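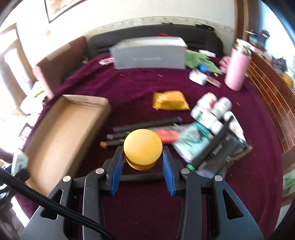 Marites Galang writes that the difference between the two kinds of date was the part of the last session she had to read again, and she asks if we can begin with it. So we begin with it.

Notes for Session 2: Dates, Lots and Shelf Life in a Small Import Business
Prepared by Princess Bautista
Version of 21 May 2020

1. Two kinds of date

A packed food can carry a date of safety or a date of quality. The words on the package differ from country to country, and also the law behind them, but the idea is mostly the same.

A date of safety is put on food that spoils fast and can make a person ill. Fresh meat, cooked dishes from the cold counter and some soft cheeses belong to this group. When the date has passed, the food must leave the shelf.

A date of quality says how long the maker expects the food to taste and feel as it should. Dry noodles, biscuits, hard candy, chips and canned fish normally have this kind. After the date the chips may be soft or the color of the candy may be weaker. The maker does not promise anything more about them.

Many students mix these two in their homework. Please write always which one you mean. "The date" alone will lose a point.

2. How the maker chooses the date

The maker keeps samples of the product in a room with known temperature and humidity and tests them at fixed times. Usually one property fails first. For a fried snack it is the oil, which gets a stale smell. For a biscuit it is the bite. For a gummy candy it is the surface, which becomes either hard or sticky.

Accelerated testing is done in a warmer room. The result is then calculated back to normal temperature. This saves months, but it has a weak side: in a warm room the product may fail in a different way than on the shelf. Chocolate is the usual case. Above the melting point of the fat, the test says very little about storage in a cool cabinet.

The package is a part of the test. If the maker changes the film, the old result cannot be used without checking. A film with a metal layer lets through much less oxygen and light than a clear one.

3. Reading the order of day, month and year

Imported goods come with several orders. Year first is common on goods from East Asia. Day first is common on goods from Europe. Month first is used in the United States. A code such as 05 08 20 can be read in three ways, and two of them look reasonable.

Some packages show only the date of production, with the shelf life given in another place as a number of days or months. The importer must then calculate the last day. Do this once, when the goods arrive, and write the result on the outer carton. Do not leave it to the person at the shelf.

4. The lot number

The lot number connects a package to one production run. If the maker finds a problem, it calls back lots, and a shop that did not write down its lots has to take everything out.

We use the case of Podum, a small shop which bought from two wholesalers, Mangubat and Vonder. In August the maker of a rice cracker called back one lot. Podum had 300 bags in stock. The delivery note from Mangubat showed lot numbers and the one from Vonder did not. Podum could sort the first part by paper in a few minutes. For the second part each bag had to be picked up and read. In the end 40 bags belonged to the lot, and all 40 had come from Vonder.

For discussion in groups: what should Podum ask from Vonder before the next order? Think about what the shop can ask for at no extra cost. Think also who at Vonder would have to do the work, and if this person is the same one who answers the phone.

5. Rotation

First in, first out is the rule that most people know. The oldest delivery is sold first. It is simple and needs no reading of dates.

First expired, first out is the better rule for imported goods. A delivery that comes later can have an earlier date, for example when it waited in a port or when the wholesaler sold from the back of the warehouse. With the first rule you would put it behind, and it would get old there.

In practice the shelf is filled from behind and the customer takes from the front. When a shelf is open from one side only, the old goods must come out before the new ones go in. This step is skipped when there is a hurry.

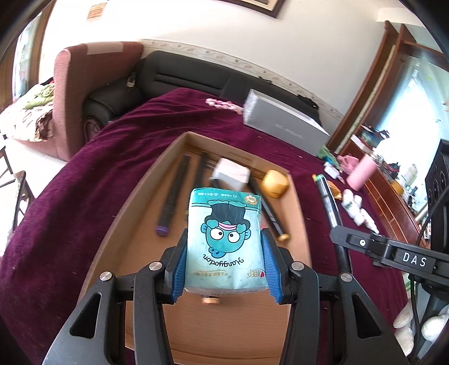 May a shop sell a dry snack after its date of quality?

It depends on the country where the shop is. In many places it is allowed if the food is still in good condition, and the seller takes the responsibility for this. In others it is forbidden, or allowed only with a clear sign at the shelf. Check the local rule before you lower the price.

6. The added label

Where the original label is in a language which the law of the country does not accept, the importer adds a label. Typical contents are the name of the food, ingredients, allergens, net weight, storage advice and the address of the importer. It should not cover the original date or the lot number. This mistake was found in over half of the homework photos from the last group, so please look at your own samples again.

If there is no free place on the back, use a smaller label with two columns before you use a smaller letter size. Many countries set a minimum letter height.

7. For the next session

Read the chapter on storage temperature in the Vestska reader. Bring one imported package from your kitchen with the date and the lot number still readable. Empty packages are fine. Write on a separate sheet what kind of date it is, in which order it is written, and the last day in full words.

Homework for this session goes in the usual folder, with your name on each page.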